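Grukden two-arm bench cell: a term and a bit with it at robotics club

Reviewed for the club kit pages. Bought by us, not lent.
Verdict: good arms, daft cable routing, worth it if you share.

Quick one as the next session starts at 6pm and I still have to print the task sheets. People keep asking in the comments whether the Grukden is any good for a student club, so. Yes. Mostly. Read on for the mostly.

We are a school and college club, 11 regulars, ages all over the place. Before this we had one arm on a table and a long queue for it. The Grukden is two arms side by side on a rail, in a cell with walls on three sides. Paid 3,932 for the lot, split with the Flandlow lot across town who get it for half the year. On our own we could not have done it.

Set up. One long evening. The frame is aluminium profile and goes together like any other aluminium profile, ie fine until you find you put a nut in the wrong slot four joints ago. The arms bolt to black mounting plates and the plates bolt to the rail. Get the plates square before you tighten anything. We didn't. Had to redo the calibration twice and lost most of the next session to it.

The patterned panels were our choice, ditto the marble-effect floor. If you want plain ones order plain ones. I was told busy walls would upset the vision side of things and so far I can't say they have. Glare was the bigger pain, we moved one lamp and that was that.

What we do with it. The main project this term is two-handed work, stuff one arm can't manage. Folding card is the favourite. Sounds easy, isn't. One gripper has to hold while the other lifts, and if the two teams driving them don't talk you get a crumpled mess and a row.
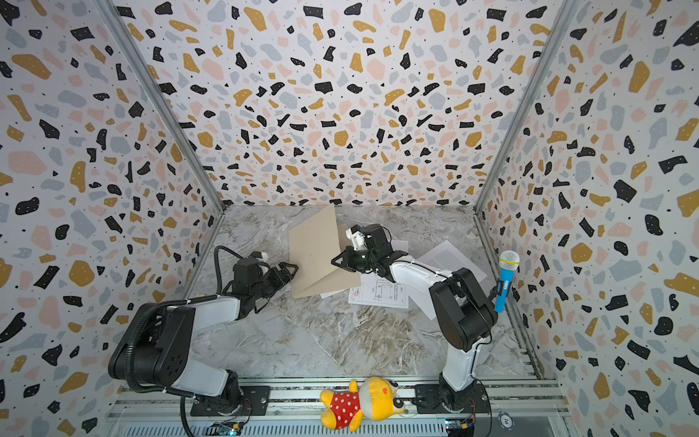 Both grippers at the cardboard, bear on the rail.

On the arms themselves. Reach is good. Each one gets to the middle of the floor with plenty left over, and they overlap enough that you can pass things across. Also means they can hit each other. There is a soft stop in the software but you have to switch it on yourself, and it is three menus down, and the manual puts it in an appendix. Switch it on first. Before anything. We made it rule one and wrote it on the lid of the laptop.

Speed. Slow out of the box, which suits beginners. You can turn it up. We lock it at 58 per cent for anyone in their first few weeks and nobody has moaned much.

Grippers. Parallel, black, two fingers. Decent on card, blocks, anything with an edge. Poor on thin paper lying flat, they just scrabble at it. One of the younger ones worked out that you can nudge a sheet until it hangs over something and then take it by the lip, and that is now how everybody does it. The rubber picks up dust and you do lose grip, wipe with a damp cloth between goes. Spare finger pads come from Sonel, not from Grukden. They fit. Took ages to arrive mind you.

Cables. Right. My big grumble. The corrugated hose loops over the shoulder and down to the base and there is nothing to hold it neatly where it leaves. Ours hangs. It caught on the edge of the bench in the second week and pulled the arm off its zero. We've added cable ties since and it's better but for this money I'd want a proper clip. Marks off.

Software. It logs everything. Every run gets a number, start time, joint positions, the lot. Our counter stood at 1,631 runs when I sat down to write this and it has not lost one as far as I can see. Replay is brilliant for teaching, you can step back through a bad fold and find the moment it went wrong. Students who won't listen to me will listen to a replay. Export is clumsy though, one run at a time unless you pay for the add on. We have not paid for the add on.

Crashes: a handful. All of them after plugging somthing in while it was running, so our fault really.

Paperwork side. We make every pair work from a drawing with dimensions, plus the printed task notes, and they can keep the sheets in the cell with them. Good habit to get into. It does mean bits of paper everywhere and a few have been dragged about by an elbow. I'd like a clip or a tray on the side wall. Grukden don't sell one, Doucet do, but theirs is made for a different profile width so check before you order (I didn't).

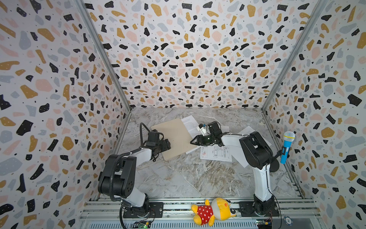
Club Kit Reviews, issue 11, p. 4

Which brings me to the boards. Once a pair can handle folded card they go on to flat stuff at an angle. Task is one arm to a corner, the other clear on the far side, then turn the piece to line up with the drawing. Marked on how close they get and how few times they touch it. Our best pair do it in three touches. Most need loads more.

It is a good test of the arms as well. Small moves close to the floor are where cheap ones get the shakes. These hold steady enough. There is a bit of sag at full stretch, the gripper ends up lower than the screen says it is. Learn to allow for it. I understand the newer version is stiffer but I haven't had my hands on one.

The small circuit boards down by the mounting plates sit out in the open. Tidy people will want a cover. We're not tidy people but I do want a cover, if only for when somebody turns up with a drink. No drinks near the cell is rule two.

Views from the wrist. This was the thing that sold me. You get a camera at the gripper and it changes how they drive. From outside the cell you are guessing at depth. From the wrist you can see the two fingers and what's between them. Or not between them, more often. Beginners all go too far right at first, every one. Then it clicks.

Picture is sharp enough to read the bigger print on things. Small print, forget it once the page is at an angle. Wood grain shows up nicely. Colours look about right to me.

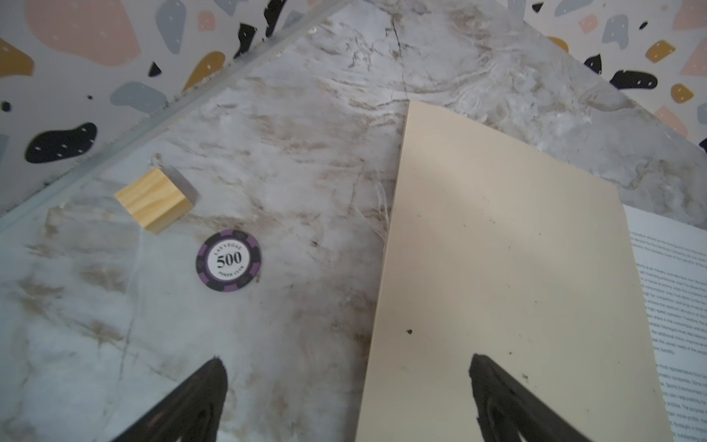 Wrist view: wooden cube, 500 chip and a lot of cream sheet.

Chips and cubes are the warm up, by the way. Ten minutes at the start of a session, cube first, then the chip. The cube is a gift, everyone gets it. The chip lying flat is horrible. Same trouble as with thin paper, you've got to come in very low and the fingers want to skate over the top. I nearly dropped it from the warm up and got outvoted.

The one fault with the wrist view is the lag. Not much, but enough that quick drivers overshoot. Wired is better than wireless, we gave up on wireless after a week. Also the fingers take up a fair bit of the bottom of the picture when you're close in on something, so the last little bit is done half by feel. Fine for a cube. Less fine for anything with fiddly metal on it.

And we do do fiddly metal. The older group asked for something closer to a real job so since September they've been on panels and hinges. Get hold of the hinge, keep hold of it, don't bend anything, and keep the second arm near enough to help without getting in the road. It's hard. I had a go and was worse than all of them.

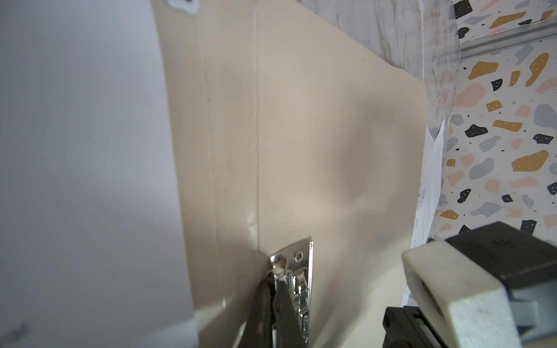 Fingers on the chrome hinge, second gripper bottom right.

Shiny parts are awkward on camera, you get reflections of everything and it is tricky to judge an edge. More light made it worse, less light made it worse. What helped was going slower and having a second student watch from the side and call out. Grip force could do with finer steps too. There's a setting that's a touch weak for metal and the next one up is a touch fierce, and I'd pay for one in the middle.

Support. Emailed Grukden twice. First time, reply the same afternoon and dead useful. Second time, nothing for almost a fortnight and then a link to the manual page I'd asked about in the first place. So take your pick.

Noise. Quieter than the old one. You can talk over it in a normal voice, which matters when two people are meant to be working together.

Who should get it
Clubs with somewhere to leave it up. Don't plan on packing it away each week, you'll be calibrating forever. Needs a solid bench, ours wobbled and we had to swap it. Also clubs with more than a few members, as two arms means four busy at once if you have drivers and spotters.

Who shouldn't
Anyone after line followers or competition wheels stuff, wrong thing entirely. Anyone with one adult and a big group. And if all your tasks are pick up, put down, buy a single arm and keep the change.

Good: reach, logging and replay, the wrist view, quiet.
Bad: hose routing, soft stop off by default, exports, gap in the grip settings.
Not sure yet: the finger pads. First set have gone a bit worn looking but still grip. Will update when they don't.

Score: 8 out of 10. Would be a 9 with a hose clip.

Comments are open. If anyone has got a Doucet tray to fit the Grukden profile without drilling please say how, I've got one sat here in its box. Task sheets for the card fold and the board turn will go up on the downloads page when I've fixed the spelling. The hinge one isn't ready.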